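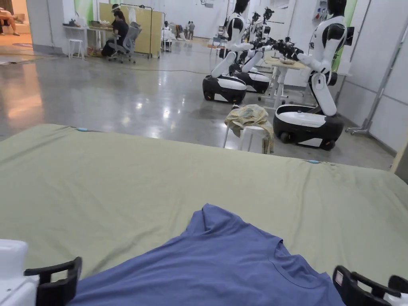

Keeping a fabric cover flat on a folding table

Posted by Ebise Tesfamariam, 2020-10-01

Our clothing exchange sorts and folds donated shirts on a long table covered with a single piece of green cloth. The cloth is fastened along its edge with small light-blue clips. It nevertheless wrinkles toward the back and sags along the far side, and a T-shirt laid out for folding tends to drag the cover with it. Members are requested to advise whether the clips should be replaced or whether the cloth itself is at fault. The table may not be drilled or glued. It is 2000 mm long.

Hawi Gidey

The clips need not be replaced, but more of them are required. Please proceed as follows. Remove the cover, iron it, and lay it with an equal overhang on each side. Fasten the middle of one long edge first, then the middle of the opposite edge, and work outward to the corners, pulling the fabric firmly before each clip is closed. A cover fastened at the corners first will almost always sag between them. On a table of your length I would recommend 5 clips to each long side.

A layer of cotton flannel beneath the cover will also reduce slipping — it should be cut slightly smaller than the tabletop so that it does not bunch under the clips.

With regard to the shirts, lift each one by the shoulders and set it down again when straightening it. Smoothing a crumpled shirt by pushing across it moves the cover as well.

Morag Lamont

We use a Rollen table pad and have had no difficulty. I do not know whether it is still sold.

Bereket Kahsay

I concur with the first reply regarding the order of fastening. Please also check the fabric content. Our former cover was a stretch knit and sagged however it was clipped. A plain woven cotton, washed once before use, has remained flat since November.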